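Music Marketing, Unit 7: Releasing a record in stages

Reading for Monday: the Skalamer case file, first half only.

A band with a finished album rarely puts it all out at once. The label picks a release date and works backward. A metal or hard rock act will usually have two singles, a lyric video, and a run of short clips before the album is in stores. Each one needs a reason for fans to look again, and each one carries the pre-order link.

Skalamer is a four-piece from Kitville. Their second album, Graltotetti, had a budget for one proper video and very little else. The label, Russo, opened pre-orders in July with the cover art and track list. In the first week they took 311 orders, nearly all from people already on the mailing list.
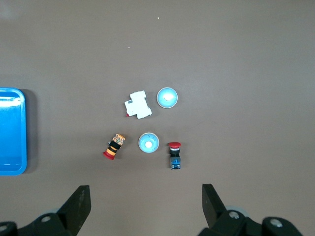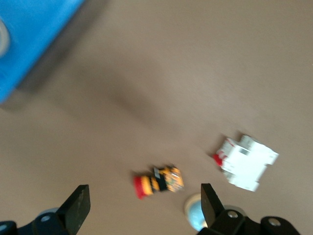 Mechthild Koller
Lecturer, Music Business

The drummer, Svenja Danzer, then suggested studio clips of 60 seconds each, one per member, with unreleased music underneath. By release day pre-orders stood at 1393. More than half were for vinyl, which the label had pressed in a short run and had to reorder.

Points to note

Pre-orders are counted toward first-week sales in many charts. Check the rules for the territory before you plan around this.

A clip posted without a working order link is wasted. Skalamer's bass clip went up on a Friday night with the old link and stayed that way until the next morning.

Formats should be listed in the same order everywhere: CD, vinyl, cassette, digital.

Terms to know: street date, lead single, focus track, bundle, test pressing.

For class, write one page on what you would have posted between the first single and the first member clip. Leonardo Benedetti will collect these at the start of the seminar.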